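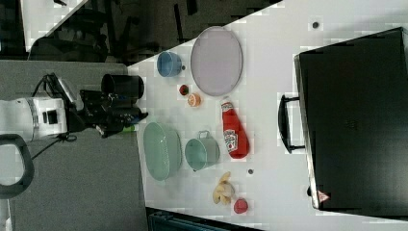 ## 1. Scope

The project measured residual chlorine loss in the drinking water line serving the east side of Stumley. The line runs from the Stustgate pumping station to the storage tank at Zendadton. Customers at the far end have complained of flat-tasting water in warm months, and the utility doses extra chlorine at the pump in response. We wanted to know how much of the loss happens in the pipe and how much in the tank.

## 2. Method

Samples were taken at 4 points: the pump outlet, a hydrant at the midpoint, the tank inlet and the tank outlet. Each sample was 200 mL, drawn after the tap had been flushed until the temperature reading held steady. Free chlorine was measured on site with the DPD method. Three readings were taken per sample and the median was recorded.

Sampling began in April. The midpoint hydrant was out of service for the first two visits, so those rows are blank in Appendix A and were left out of the fit.

Decay in the pipe was modeled as first order:

`C = C0 * exp(-k * t)`

where `t` is travel time from the flow log. Bulk decay was measured separately in sealed amber bottles kept at the pipe temperature. The wall term is the difference between the fitted `k` and the bottle value.

## 3. Results

Pipe decay followed the first-order model closely on all visits with complete data. The wall term was small next to the bulk term, as expected for a lined main.

The larger drop was across the tank. Inlet and outlet share the same side of the structure, and the outlet samples tracked inlet changes with a short lag at high flow and a long one at low flow. We read this as short-circuiting, with older water held in the back half of the tank. The tank holds 380 cubic meters at the overflow level and was rarely drawn down by more than a third.

## 4. Limits

- No samples were taken inside the tank.
- The flow meter at Stustgate was last calibrated before the project started, and we did not check it.
- The Vlachopoulos mixing model used in Section 5 assumes constant inflow. Real inflow stops overnight.

## 5. Mixing model

The tank was split into 3 compartments in series, with a return flow between the last two. Return flow was the only fitted parameter.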